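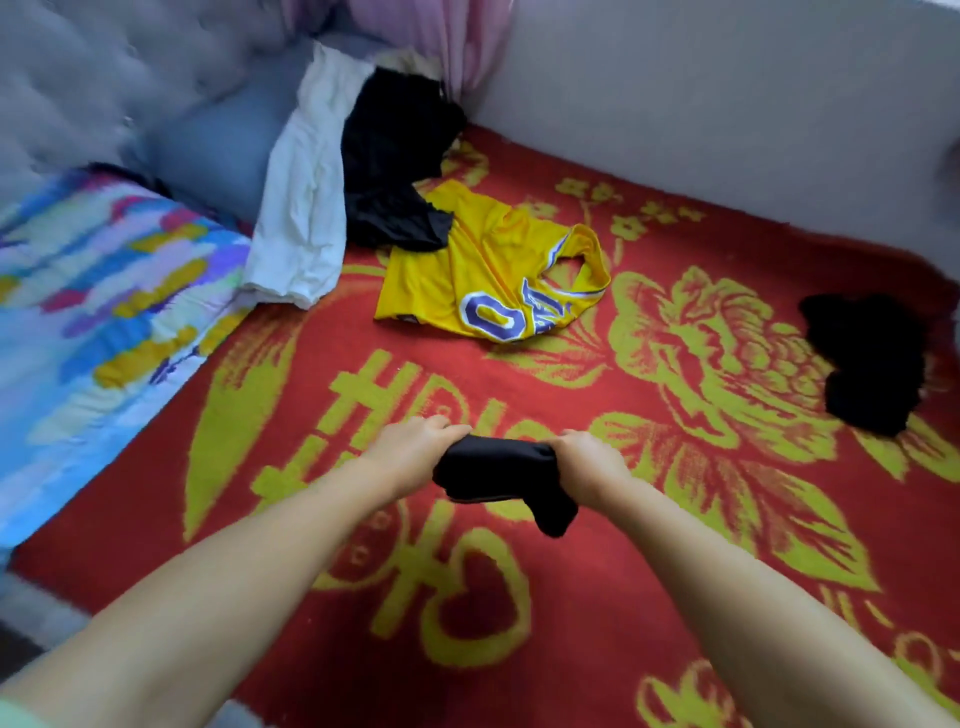

I'd been trying to pin down Remigiusz Śliwiński since November, and when he finally said yes it came with a condition. "Come while I'm doing the washing," he told me, "or I'll sit there feeling guilty about the washing." Fair enough! So I turned up with a notebook and a packet of ginger biscuits, and we did the whole thing in the bedroom with clothes piled up on the bed.

If you've been to one of our wardrobe evenings you'll know Remigiusz already. He's the one who took 70 of us through folding a pair of trousers, twice, because half the hall was still chatting the first time. He worked for years in the stockroom at Drollel, the menswear shop, and he still can't walk past a badly stacked shelf without having a go at it.

I asked whether folding at home is the same job as folding in a shop.

"No, and that's where people get cross with themselves," he said. "In the shop you've got a big flat table and everything's brand new. At home you've got a bed. It's soft, it gives under your hands, and the blanket's fluffy so things catch on it. You have to press a bit more."

It's a wonderful blanket, by the way, bright red and plush, with big yellow-green flowers and great chunky Chinese characters, and I told him so. He's all for a strong colour under dark clothes. "Black on a navy doona, you can't see your edges. Black on red, you can't miss them."

We got on to trousers, of course. Remigiusz folds them lengthwise first, one leg over the other, and then he stops. He's very firm about the stopping.

"Everyone wants to go straight to the small square," he said. "Leave it long for a minute. Put both hands flat up at the seat, fingers open, and push the lumps out. The seat's the thick bit, you've got pockets there, seams, all your layers. If that end's lumpy the whole thing's lumpy, and you can fold it as small as you like after that and it'll still sit up in the drawer like a loaf of bread." 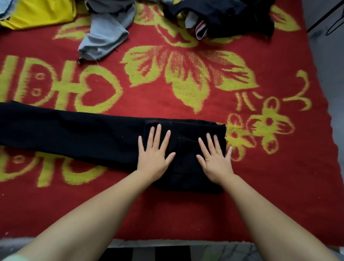

Home & Wardrobe Group, Clistari Neighbourhood Centre

I wanted to know about pockets, having recently put a tissue through a full load of darks (never again). He empties his at the door, into a bowl, and checks again before the wash. "And once more when I'm smoothing. You'll feel a coin under your palm. I've found a whole bus ticket that way, gone hard as a biscuit."

He took another biscuit at this point.

Small things, he reckons, get too much fuss. Socks, shorts, singlets: he picks them up by both ends, gives them one fold in the air and puts them down. "I did time myself once, for a bet with Radomír. Silly, really. I lost."

That's Radomír Trnka, who runs our mending table and who firmly believes in rolling. The two of them have been at it for as long as I've been a member. I rang Radomír afterwards to give him a right of reply, and he gave me plenty of it. "Rolling is kinder to the knees of the trouser," he said. "No crease across the knee. Tell him I said so." I did tell him. Remigiusz said a crease across the knee means you folded in the wrong spot, and that Radomír's drawers look like a tray of sausage rolls.

What about the clothes that don't make it back to the drawer? He keeps a bag going for the clothing swap and says laundry day is the best time to fill it, when everything's out and you've got it in your hands anyway. "If I'm annoyed folding it, I'm going to be annoyed wearing it." We took in 153 pieces at the last swap, and I suspect a fair few were his.

I asked, last of all, whether he ever just leaves the lot on the chair.

"Every winter," he said. "I'm only tidy about trousers."

Remigiusz and Radomír will both be at the next wardrobe evening on 23rd March, in the Vrabec Room. Bring a pair of trousers and something that needs a button. Tea's on us, biscuits are welcome.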